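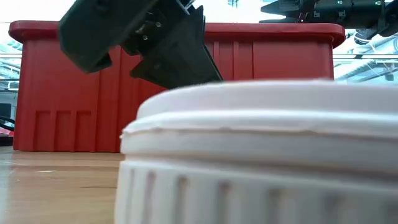
Ticket: Spare gripper fingers and second-station budget
Queue: Equipment planning, Dunidville
Opened by: Aoi Kubo
Assigned to: Toshio Ogura
Status: Waiting on quote

Aoi Kubo, 9:10 am
I need a number for the February equipment request and the one on the shared sheet doesn't add up. It lists replacement fingers at 79 each and a quantity of 6, but the line total is 948. Is the quantity wrong or the total? Also, does the Trera order cover both arms at the bin station or only one?

Toshio Ogura, 9:42 am
The total is right and the quantity is wrong. 948 is 12 fingers, enough for six grippers. Somebody typed the number of grippers in the quantity column. I changed it to 12 and left a note in the cell.

The order covers both arms plus the four grippers on the shelf. Screws are not included. We should add a bag to the same order so we only pay shipping once.

Aoi Kubo, 10:05 am
Thanks. Next problem. The request form wants a lead time and the Trera page only says "in stock soon." Last time we wrote "unknown" the whole request came back.

Toshio Ogura, 10:31 am
Called them. They would not commit to a date by phone but will put one on a written quote. I asked for the quote to list fingers, screws and shipping separately. Don't submit until we have it.

Toshio Ogura, 1:15 pm
Runevow got back to me about the second station. Their price is for the arms and controller only. No table, no grippers, no mounting plates. The Trevaskis quote looks higher but has the plates and cabling in it. I would not compare the bottom lines as they stand.

What I suggest:
1. Ask Runevow to requote with plates and cabling.
2. Put bins and containers under consumables. They don't belong in the capital request.
3. Allow some 200 for those consumables. We want several sizes, and lids that match.
4. Keep the spare fingers as their own line. If the second station gets pushed back, we still need them.

Aoi Kubo, 1:50 pm
Fine with 1, 3 and 4. On 2, the form has no consumables section this year. I can charge them to the shop account if you send me a list with sizes.

One more question – if we go with Trevaskis, do our current fingers fit their grippers?

Toshio Ogura, 2:20 pm
Not confirmed. The hole spacing on their drawing matches ours but the drawing doesn't give a screw size. I sent them our part sheet and asked for a yes or no in writing. Until then, treat the spares as good for the existing grippers only.

Container list is attached to the sheet, second tab.

Aoi Kubo, 4:35 pm
Got the list. Request is saved as a draft with the lead time blank. Leaving this open for the Trera quote and the Trevaskis answer.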